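May, laundry corner, 8:00

Drain filter on the front loader checked again, 3 weeks after the last time. Cap hand-tight, floor under it mopped. Red things go in by themselves from now on, cold, short program.

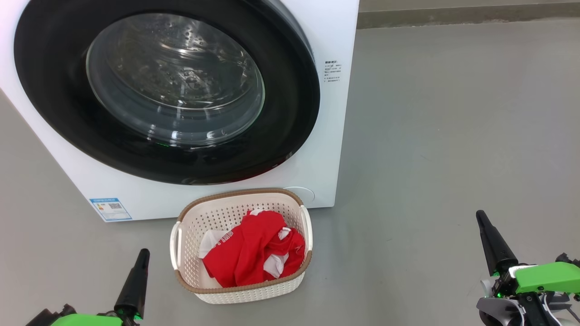 Used the Trotis liquid, 2 capfuls. The Brullex powder leaves grit in the door seal, so finish the box on floor rags only. Wipe the seal after each load and leave the door ajar.

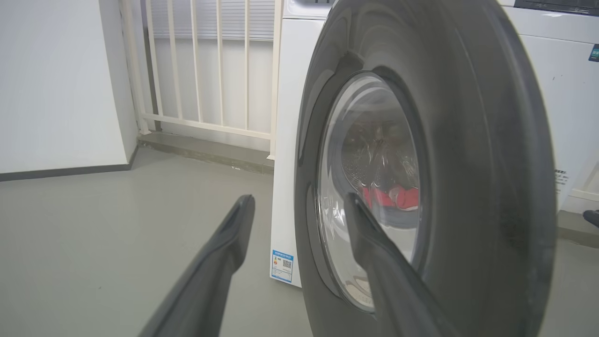

Door open, red clothing in the drum.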